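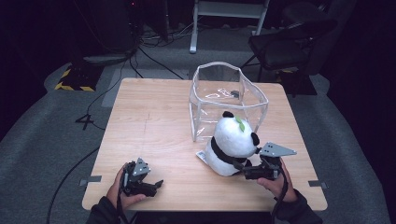
A plush panda and a clear bag on one of the recording tables at Nerholm. The operator holds a gripper in each hand.

The panda goes into the bag 200 times

In a darkened hall on the edge of Daltberg, a young woman is packing toys. She takes a panda with a green leaf on its head, lifts it over the rim of a plastic bag and lets it drop. Then she takes it out, puts it on the table in a different position and begins again. She has been doing this from eight o'clock in the morning, and she will stop at four.

She does not touch the panda with her fingers. In each hand she holds a black gripper with two jaws, the same kind of jaws that are mounted on the robot arms in the next building. Every movement is recorded, and later a learning system will study the recordings and try to find out how a soft thing is put into a bag.

The company behind this work is called Nerholm. It employs 35 operators in two shifts, and its only product is examples. The customers send a list of tasks, and Nerholm sends back recordings. The task on this table belongs to a project named Trililgate, which wants robots to pack small orders for online shops.

Bags are among the most difficult items on the list. A box keeps its shape when you push it. A bag folds, slides away or closes itself at the wrong moment, and clear plastic has one more problem: it shines. The cameras see white lines where the light falls on the creases, and they see the wood of the table through the walls of the bag. A person understands at once where the opening is. A machine must be shown this many times.

For this reason the operators are asked to vary the work. The panda must lie on its back, sit with its face away, or lean against the bag. One task asks for 200 accepted recordings. On the afternoon of my visit the counter on the wall stood at 199, and the last one was refused, as the operator had moved her head too quickly. She laughed, shook her arms and did it again.

I was allowed to try it myself. The grippers are not heavy, but after 6 attempts my wrists were tired and the panda had fallen to the floor twice. The difficulty is that you feel very little. With my own hand I know how strongly I hold a toy. With the jaws I had to look, and while I was looking at one hand, the other hand let go of the bag.

The operators told me that new people need two weeks before their recordings are of use. They learn to move slowly, and also not to move too perfectly. If the first attempt to open the bag fails, they should try again in a natural way and continue. Such corrections are wanted, and the customer pays the same price for them.

Not everybody in the field believes in this method. At Humphreys, a smaller firm in the same town, most examples are made in computer simulation, where no one gets tired wrists. But the engineers there admitted to me that their simulated plastic still behaves like stiff paper, and last December they ordered their first bag recordings from Nerholm.

The tables are adjusted before each shift, and the next task was already printed when I left. It was the same panda, with a paper bag.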